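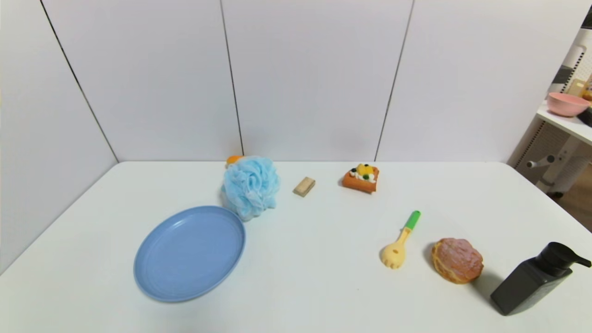 Court transcripts are the dullest reading on earth, Boonsong Klinhom wrote under my last column, and anyone who follows a murder case wants the verdict and maybe one good clip of the arrest. I've been thinking about that comment since November, and I love it, because I used to feel the same way!

Then I read the Gulyás trial. All 3,144 pages of it, over one long winter, mostly at the kitchen table before 6 a.m. I had watched the clips like everybody else in Urenside, and I was sure I knew the story.
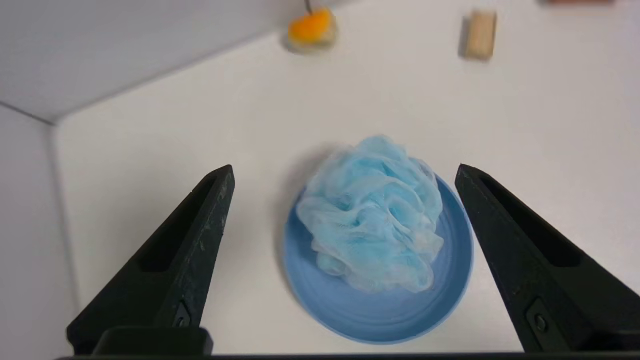 By Čestmír Pešek

I did not know the story. The clip everyone shared, the one of the brother hauling bags to his truck, takes up less than a page of testimony. A neighbor explains it, the lawyers ask a couple of questions, and the jury moves on. Meanwhile there are 20 pages on a parking receipt, and they are wonderful – slow, stubborn, full of people trying hard to remember what they saw and admitting when they can't.

You get to hear how a good cross-examination works. You find the clerk who corrects the prosecutor on the time of a bus, and the judge who stops everything so a nervous witness can get some water. None of that fits in a video.

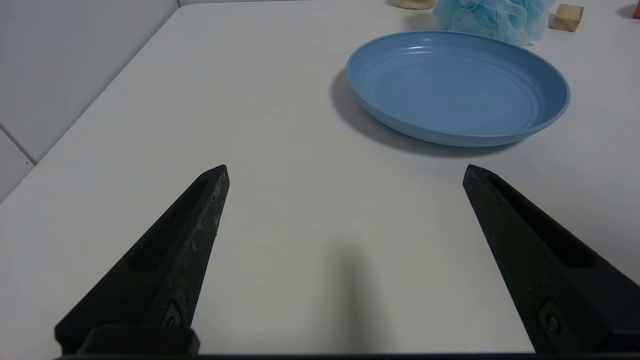
So my argument is simple: put the transcripts online, free, for every felony trial in the county. Right now a full copy costs $753, and you have to pick it up in person. I paid it, and I'd pay it again, but who else is going to? More than 100 people wrote to me about this case, and I'd bet most of them would read at least a day of testimony if it were one click away.

Boonsong, my copy is in a box by the door. Start with day four.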